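Plumov erweitert Teppichfliesenprogramm Vustia um Streifendessin in Grau

Medrano, 9. April 2022 — Der Bodenbelagshersteller Plumov liefert die Objektserie Vustia ab sofort auch in einem grau gestreiften Dessin. Die Ausführung ist für Büros, Schulungsräume und Lagerflächen mit leichtem Mobiliar vorgesehen. Als Referenz dient ein Raum am Standort Medrano, dessen Belag im März verlegt wurde.

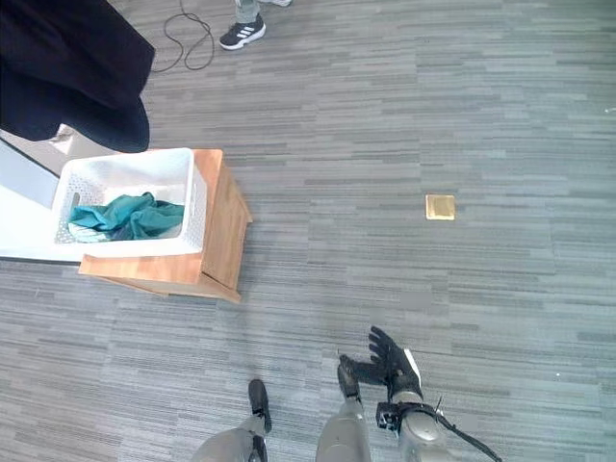 Die Nutzschicht besteht aus niedrigflorigem Schlingengewebe mit einem Einsatzgewicht von 900 Gramm je Quadratmeter. Das Garn ist spinndüsengefärbt. Die Streifen verlaufen in kurzen, gegeneinander versetzten Abschnitten, wodurch Fugen zwischen den Bahnen optisch zurücktreten. Der Hersteller empfiehlt, die Laufrichtung vor der Verlegung festzulegen und im gesamten Raum beizubehalten.

In Medrano wurden 74 Quadratmeter verlegt. Die Fixierung erfolgte mit einem wiederaufnehmbaren Haftkleber des Zulieferers Turkico. Einzelne Elemente lassen sich damit austauschen, ohne angrenzende Flächen zu lösen. Kleinmöbel mit umlaufendem Sockel können ohne Unterlage aufgestellt werden; für Stuhlrollen gilt die Freigabe nach Datenblatt.
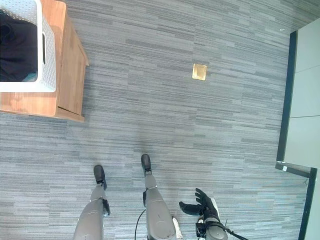 Streifendessin Vustia in Grau, Referenzraum Medrano

Die Mindestabnahme beträgt 30 Quadratmeter. Ab 300 Quadratmetern sind abweichende Garnfarben auf Anfrage möglich — die Lieferzeit verlängert sich in diesem Fall. Handmuster und technische Datenblätter sind über den Fachhandel erhältlich.

Pressekontakt: Plumov, Abteilung Objektbeläge, Medrano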